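4. Kitchen Produce Handling

4.1 Background and scope

The question behind this section is a narrow one: can a current household manipulator be trusted to pick an ordinary vegetable off a crowded table and put it where it is wanted? Claims about general kitchen help often rest on tasks with rigid, uniform objects such as mugs, blocks and cans. Fresh produce is harder. It varies in size and stiffness from one piece to the next, it rolls, and it marks easily under a badly placed grip. A person does the job while talking to someone in the next room, and the effort involved is easy to underrate.

The work reported here was carried out at the Clernbridge laboratory under the Oston program on domestic assistance. The control software, Filip, was developed by the second author, Yaryna Vasylenko, and was used without changes in all trials. Physical trials used the Cloltard arm described in Section 3. Dace Jaunzems designed the task set and the scoring rules.

4.2 Close-range perception

Most failures in our August pilot did not occur while the arm was choosing a target. They occurred in the final part of the approach, when the target filled most of the wrist view and the system lost the cues it had relied on from farther away. A long vegetable is a clear case. Once both ends leave the view, the controller can no longer measure the length of the object or find its midpoint directly. It must carry that estimate forward from an earlier view, or else infer the direction of the long axis from whatever remains visible along the sides.

We therefore built a simulated tabletop in which close views could be produced under controlled conditions. The task set contains 121 layouts. Each places a target item on a table with other goods near it, so that the gripper has limited room on at least one side. The simulator supplies the true position of every item, which allows an error in the estimated axis to be separated from an error in finger placement. Such a separation is difficult to make with real produce, where the item may shift at first contact.
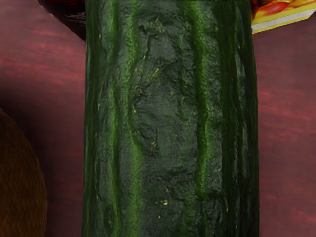

Figure 4. Simulated close view of the cucumber target. The skin has lighter ridges along its length, and neither end of the vegetable is in view. Parts of neighboring items are visible on the wood-grain tabletop.

The controller was given no written description of the item and no fixed grasp point. It received the camera view, the current joint positions and a short instruction naming the target and its destination. A trial was scored as a success only if the item was lifted, carried clear of its neighbors and released inside the marked area. Trials in which another item was pushed out of its starting position were scored separately as disturbed, even when the target arrived safely. We consider this distinction important for household use – a machine that delivers the vegetable and knocks over the groceries has not done what it was asked to do.

4.3 Results in simulation

The controller completed over 51 percent of the layouts without disturbing another item. The remaining trials fell into two main groups. In the first, the fingers closed at a poor angle to the long axis and the item turned in the grip during the lift. In the second, the approach was sound but a finger touched a neighboring object on the way down. Total failure to locate the target was uncommon and was confined to layouts in which another item hid much of it from the starting view.

Surface texture had a mixed effect. Ridges that follow the length of an item gave the controller a useful signal for its direction, and performance on such items held up well at close range. Irregular shading and small surface marks were less helpful. In several trials the controller treated the boundary of a shadow as the side of the object and opened the fingers too wide for the space available. Training with varied lighting reduced this error but did not remove it.

4.4 Transfer to the physical arm

Transfer was tested on a smaller set of 17 layouts, repeated 3 times each with store-bought produce. Results were weaker than in simulation, and the order of difficulty changed. Contact with neighboring items became the less frequent fault, in part because the physical arm moved more slowly. Slipping became the main one. The simulated skin has a single friction value over its whole surface, whereas real skin may be waxy in one place and damp in another. The present gripper senses total closing force but not the onset of a slip, and the controller could respond only after the item had already moved.

Grip force presented a related problem. A setting strong enough to hold the heavier pieces left visible marks on the softer ones. Adjusting force by item type helped, although it required the type to be identified correctly beforehand. It also made no allowance for ripeness, which a person judges by touch within moments of picking something up.

4.5 Assessment

On the evidence of these trials, we do not regard the handling of loose produce as a solved household task. Under supervision, and with adequate space between items, the present system can perform part of the work of clearing a table or preparing for a meal. It is not ready to do so unattended. The gap between simulated and physical results also suggests caution in reading published success rates that rest on rendered objects alone, ours included.

Further work at Clernbridge will address slip sensing at the fingertips and a more varied friction model for the simulator. The scoring rules will remain as they are to allow direct comparison with the results given here.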